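Slide 4 — packing up a dorm room

Okay, quick pause for water, then the bit you came for. Last time I gave this talk I ran over by three minutes, so Rosine has the timer — wave, Rosine!

Ask the room: who's moved out of residence in a single afternoon? (Wait for the groans.) My first go was in April and I started with the books. Big mistake, they were way too heavy to carry down.

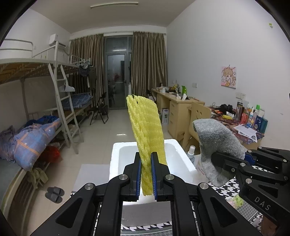

Bedding goes first, every time, and I'll die on that hill. It's the bulkiest stuff you own and it makes a great cushion for mugs and lamps. Fold the quilt into a big round bundle, like the blue and orange one on the lower bunk, and leave it on the bed until you've got a bag ready. Hang on to foam fruit sleeves too — the yellow net ones slip over a glass beautifully. Same with styrofoam boxes, grab every one you can.

Then tell the Gaëtan story (keep it short!) and go to slide 5, labels.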